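D'où vient l'eau du robinet ?

Quand on ouvre le robinet, l'eau coule tout de suite. Elle a pourtant fait un long trajet avant d'arriver dans le verre.

L'eau que nous buvons est d'abord de l'eau de pluie ou de neige fondue. Une partie rejoint les rivières et les lacs. Une autre s'enfonce dans le sol, passe entre les grains de sable et les fissures des roches, puis s'accumule en profondeur. On appelle cette réserve une nappe souterraine. Ce n'est pas un lac caché dans une grotte : l'eau remplit les petits trous de la roche, un peu comme dans une éponge.

Pour la faire remonter, on creuse un puits étroit appelé forage. Celui du village de Pududden descend à 90 mètres. Une pompe placée au fond pousse l'eau vers la surface.

L'usine de traitement

L'eau des rivières contient de la terre, des feuilles et des microbes. On la nettoie en plusieurs étapes. Elle traverse d'abord des grilles, qui arrêtent les branches et les feuilles. On y ajoute ensuite un produit qui colle les petites saletés entre elles. Elles forment des flocons plus lourds, qui tombent au fond d'un grand bassin. L'eau passe alors à travers une couche de sable – c'est la filtration. Pour finir, on élimine les microbes qui restent, souvent avec un peu de chlore. C'est lui qui donne parfois une légère odeur à l'eau.

L'eau d'une nappe est souvent plus propre au départ, car le sol l'a déjà filtrée. Elle a besoin de moins d'étapes.

Le château d'eau

L'eau propre est envoyée dans un réservoir placé en hauteur. Le château d'eau de Brarnis mesure 40 mètres de haut et peut contenir 1 000 mètres cubes. Comme l'eau est plus haute que les maisons, son poids la pousse dans les tuyaux. On appelle cela la pression. Elle suffit pour que l'eau monte jusqu'aux étages. Dans les immeubles très hauts, on ajoute une pompe.

Sous les rues, de gros tuyaux se divisent en tuyaux plus petits. Le dernier entre dans la maison, passe par le compteur et va jusqu'à la cuisine et à la salle de bains.

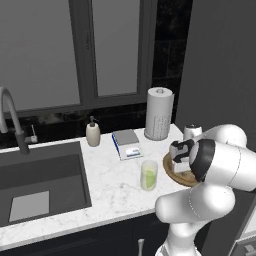 Zofia Laskowska demande si l'eau qui part dans l'évier revient ensuite au robinet. Pas directement. L'eau sale suit d'autres tuyaux, les égouts, qui ne touchent jamais ceux de l'eau propre. Elle arrive dans une station d'épuration, où l'on retire les déchets et où des bactéries utiles mangent une grande partie de la saleté. L'eau est ensuite rendue à la rivière. Elle n'est pas encore potable, mais les poissons peuvent y vivre.

Plus tard, une partie de cette eau s'évapore, forme des nuages et retombe en pluie – parfois très loin de là.

Quelques mots à retenir

Potable : que l'on peut boire sans danger.
Nappe souterraine : eau contenue dans les roches du sous-sol.
Forage : trou étroit et profond creusé pour atteindre l'eau.
Mètre cube : volume égal à 1 000 litres.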